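A morning with the spelling cell at Lubis

In May I travelled to Sturkham for the open day of the Lubis workshop. The train from Ukitz was late, so I missed the welcome coffee and went directly to the back room, where the two-armed cell is kept. I look after a similar machine at my own work, and I wanted to see how other people keep theirs in order.

The cell is small and tiled on its walls. Two white arms are bolted to one aluminium rail along the front, and the task is to find letter blocks and bring them together for the word on the whiteboard. Our guide told us that the arms are checked every morning at 10, before any block is touched. First the bolts of the base plates, then the cables, then the grippers. After this each arm goes to its rest position and the value of every joint is written in a notebook. The notebook was on page 2349, which I noticed because the pages are numbered by hand.

I asked most of my questions about the cables. On our machine the wrist cable is the part that fails first. At Lubis they leave a generous loop over the gripper, so that the wrist can turn without pulling, and they change the cable after about two months, even when it still looks good. I would not have done this myself, but cables are cheap and a lost afternoon is expensive.

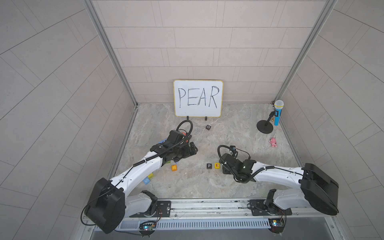

The word for the cell was PEAR.
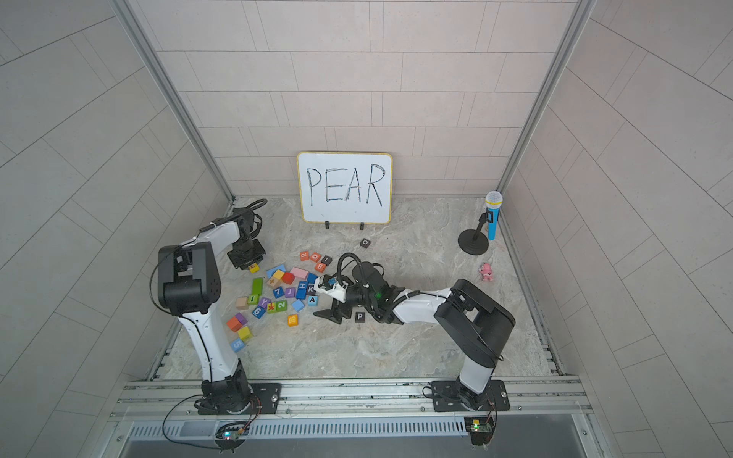
Fusell, the firm that delivered the rail, recommends taking off the complete arm when a gripper has to be repaired. In the discussion after the tour one visitor objected that this is too much work, and that the calibration suffers each time an arm comes off its plate. It would be better, the visitor said, to change only the fingers in place and to test them on one block before starting again. The guide agreed for the fingers, but not for the wrist motor.

I also learned that the floor of the cell is wiped before the morning check, with a cloth that is only a little damp, and that the grille at the front is cleaned with a soft brush. They do not use compressed air, which blows the dust towards the electronics. I have now written this on the list for our own machine, together with the longer cable loop. The train back to Ukitz was on time.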